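Lampenschirme aus Stoff entstauben – so mache ich es

Im Oktober 2021 habe ich meine Tischlampe zum ersten Mal richtig bei Tageslicht angeschaut, und da war er, der graue Schleier auf dem weißen Schirm! Seitdem gehört das Abstauben der Lampen bei mir fest in den Herbst, bevor im November die langen Abende anfangen und man ja doch ständig bei Lampenlicht sitzt.

1. Vorbereiten

Zuerst den Stecker ziehen und die Birne gut abkühlen lassen, ich warte immer 20 Minuten und trinke derweil meinen Kaffee. Dann kommt die Lampe auf einen Tisch, um den man bequem herumgehen kann. Ein runder ist dafür wunderbar, man wechselt einfach die Seite und muss die Lampe nicht dauernd drehen. Das Kabel lege ich nach hinten weg, damit ich beim Wischen nicht daran hängen bleibe.

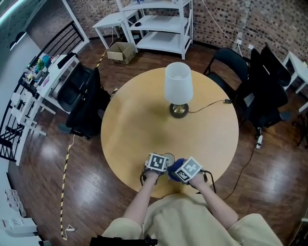

2. Den Schirm abbürsten

Für Stoff nehme ich eine weiche Kleiderbürste oder einen breiten, trockenen Pinsel und streiche immer von oben nach unten, mit ganz wenig Druck. Meine Nachbarin Fatima schwört auf die Fusselrolle, und bei glattem Stoff klappt das auch prima – bei alten, mürben Schirmen würde ich sie lieber im Schrank lassen. Die Innenseite bitte nicht vergessen, dort sitzt oft mehr Staub als außen.

3. Fuß und Messing

Den Fuß wische ich mit einem nebelfeuchten Tuch ab und reibe gleich trocken nach. Messingteile bekommen nur ein weiches, trockenes Tuch, denn viele sind lackiert und vertragen keine Politur. Zum Schluss noch das Kabel einmal durch ein trockenes Tuch ziehen und dabei nach brüchigen Stellen schauen. Erst wenn alles wirklich trocken ist, kommt der Stecker wieder in die Dose.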